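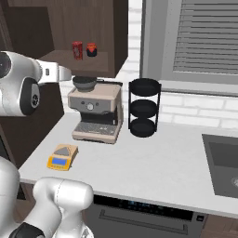
I have been learning to make coffee properly for six weeks now, and I have to tell you about the water. I know, I know, the water! An espresso machine on a kitchen counter gets all the attention, and the grinder gets whatever attention is left over, and meanwhile the stuff that makes up nearly the whole cup comes out of the tap and we never give it a thought. I certainly didn't until October, when my neighbor Dulce Villaseñor came over, took one sip of a shot I was very proud of, and asked what my tap water tasted like. I had lived in this apartment for 7 years and couldn't tell her.

So we poured a glass and drank it at room temperature. Chalk! A bit of swimming pool, too. Dulce grew up in a town with very soft water and says she still misses it, and she sent me home-state instructions that evening in one enormous text message (her sister Berenice had added corrections in capital letters). The short version is that very hard water can make coffee taste flat and dull, and very soft water can make it thin and sour, and you want to land somewhere in the middle.

I bought a pack of test strips, the kind people use for fish tanks, and I dipped everything. Tap water. The water from my filter jug. The drinking fountain at work, while Joon-young Cha from the next desk pretended not to know me. The tap was off in the darkest color on the chart, the jug was a good two shades better, and the fountain was the best of the lot, so for a few days I carried a bottle of office water home on the bus like it was treasure.

Then came the mixing. I get distilled water in big jugs from the grocery store and blend it with the tap, and I've been keeping notes on the back of an old calendar. Half and half was fine. One part tap to three parts distilled was the one where I put the cup down and said "oh" out loud in an empty kitchen. Same beans, same grind, same everything, and suddenly there was this bright cherry thing going on, and a sweetness at the end that hung around until I'd washed up.

I made Nicanor Ayala try both blends last weekend without telling him which was which. He picked the three-to-one right away, then asked if he could have it with milk and two sugars, so make of that what you will. He's still invited back.

A couple of things if you want to try it yourself. Don't run straight distilled water through a machine without checking the manual first - some of them really don't like it. Write your blends down, because after the third cup you will not remember. And taste the water on its own, before any coffee goes near it. It's such a funny thing to do, standing there sipping plain water with your eyes shut, but I could pick out my own tap anywhere now.

Next I want to try the same beans with Berenice's recipe, which starts from distilled and adds tiny amounts of baking soda and Epsom salt. She says I need a better scale for it. I'm looking at scales tonight!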